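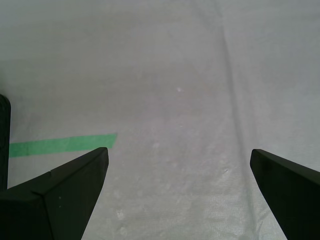

Sabatier Inquiry

The Sabatier Inquiry was the public investigation into how the Gorkdale harbor police lost track of their own evidence, and how their chief, Deepak Katiyar, came to resign by email from a different country. I've been keeping this entry going for quite a while now, and people still write to me about it (please keep doing that!), so I've tried to put everything in one place. The inquiry took its name from Sabatier House, the old customs building where the hearings were held. I used to think there was a Judge Sabatier. There wasn't.

Background

Gorkdale is a port, and it has had a separate harbor police for as long as it has had a harbor worth stealing from. The force answered to the port authority and the city police answered to the mayor, and the two didn't share radios, let alone files. If a crate went missing on the quay it was a harbor matter. Once it crossed Clellar Street it belonged to the city. You can imagine how much fun that was for anyone trying to report a stolen bicycle.

Katiyar came up through the harbor side and was well liked, I should say that. He'd pushed for the joint evidence store, a warehouse on Clellar Street that both forces were meant to use, and when it opened he got most of the credit. The store ran on a sign-out system bought from a contractor named Plevero, which had mostly done library software before that. The old paper ledgers were supposed to be kept alongside it for the first year and then retired. They were retired in the first month.

The missing exhibits

In June a smuggling trial fell apart when the prosecution asked for its exhibits and the store couldn't produce them. The system said they were on the shelf. The shelf said otherwise. A check ordered by the court found that 160 items were unaccounted for, most of them dull things like phones and shipping papers, plus a quantity of seized cash that the newspapers naturally cared about a great deal more.

Katiyar was at a conference abroad that week. He didn't come home when it ended, and for five days the port authority would only say that he was "on leave." His deputy said he hadn't been told about any leave. Then the resignation arrived, a very short email sent a little after 4 a.m. Gorkdale time, and the authority accepted it before breakfast. I still find that part strange. Whatever you think of the man, you'd expect somebody to ring him up first!

He did return later in the summer and he gave evidence in person, which gets left out of a lot of retellings. He was never charged with anything.

The hearings

Liliana Cocco, a retired appeals judge from out of town, was brought in to lead the inquiry. She sat for 16 days. I went to as many as I could get off work for, and the benches were terrible.

Most of the testimony dealt with how items were signed out. Under the Plevero system an officer could move an exhibit from one store to another with a single entry, and nothing obliged the receiving store to confirm it had turned up. So an item could be "in transfer" forever, and then an overnight tidy-up routine would quietly mark it as returned. The software people said they had flagged this in writing. The port authority said the letter had gone to an address it no longer used.

Katiyar's own evidence took up most of a day. He said he had asked twice for money to keep the ledgers going and had been turned down both times, and he said he resigned because he'd learned about the court check from a reporter. He wouldn't discuss who else he had spoken to while he was away. Cocco let it go after a while, and some people (me included) wish she hadn't.

Findings

The report blamed the port authority more than any single officer. It made 3 main recommendations: merge the harbor force into the city police, bring back a paper record for cash and drugs, and have the store audited by someone outside Gorkdale. The merger went through after a lot of shouting. The paper record came back too, in green binders. The audit was put off and, as of my last update, was still waiting on a budget vote.

Part of the cash was found in a mislabeled locker during the move. The rest has never been traced.

See also

Gorkdale port authority
Clellar Street evidence store
Harbor police (general)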